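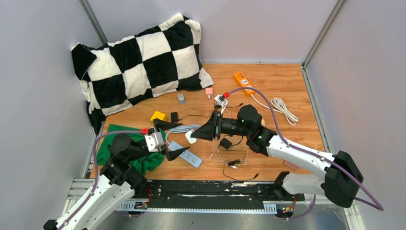

Review: the Rorel two-arm kit, after one semester with our robotics club

Posted December 14, 2022

I coach an after-school robotics club (middle and high school mixed, which is its own adventure), and this fall we finally bought a pair of arms. I've been promising a write-up since October, so here goes, and I'll say up front that I love this kit and so do the kids.

What we got

The Rorel kit cost us $599 for the pair, arms only. You get the white link covers, the black joints, the grippers and a bag of screws that will end up on the floor at least once. The table, the walls and the wrist cameras are on you. We bolted both arms to a black beam along the front of a wooden table, both reaching in over the work, and put plain panels on the other three sides. The panels made a bigger difference than I expected! Before we had them, the camera views were full of backpacks and people walking by.

The project

Our students picked the theme themselves: tidying up a messy desk. Power strips, chargers, adapters, cords going everywhere. It sounded dull to me for a minute and then I saw how hard it was. A block is a block from any side, but a coiled cord is a new problem every time you look at it. They call the project Fodlow (I have asked why and gotten four different answers) and they're taking it to the Prutberg student showcase in the spring.

So far they've logged 219 practice runs. Every one goes in a notebook with the starting layout sketched by hand, and some of those sketches are pretty great.

What I like

The grippers have slim, tapered fingers, and for small adapters and plugs that's just what you want. Reaching in between two cords without dragging both of them is still tricky, but it's a kind of tricky that a ninth grader can work on and get better at.

Assembly took us three meetings, with sixth graders doing a good share of it. The screw holes are right there on the outside of the links, so when something needs tightening you tighten it and get back to work -- no taking the whole arm apart.

Two arms is so much more fun than one. With one arm the kids took turns. With two they have to talk to each other, and the planning got better right away.

What I'd change

Cable routing, mainly. The camera cables run back along the outside of each arm, and you have to leave enough slack for the elbow without leaving so much that it swings into the work. We redid ours twice. A few molded clips in the box would fix it.

The wiring at the base of each arm is pretty exposed too. We have a rule about hands and drinks near the front beam, and I'd love to see a proper cover in the next version.

And the manual is thin. The calibration section is one page, and we went over that page a lot.

Would I buy it again? Yes, and I'm already saving for a second pair.
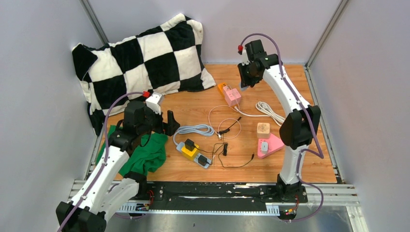
Comments

Palma: We run the same kit at our club and I agree about the calibration page. What helped us was redoing it at the start of every meeting, even if the arms hadn't been moved. It takes a few minutes and the younger kids like being in charge of it. How are you scoring a run when the cord gets moved but doesn't end up where it should?

Reply from the author: Half credit for now, and the kids argue about it constantly. One group wants a point for every item that lands in its zone and nothing for cords at all, the other group says cords are the whole project. I'm leaning toward the second group. Stealing your calibration idea for our next meeting, thank you!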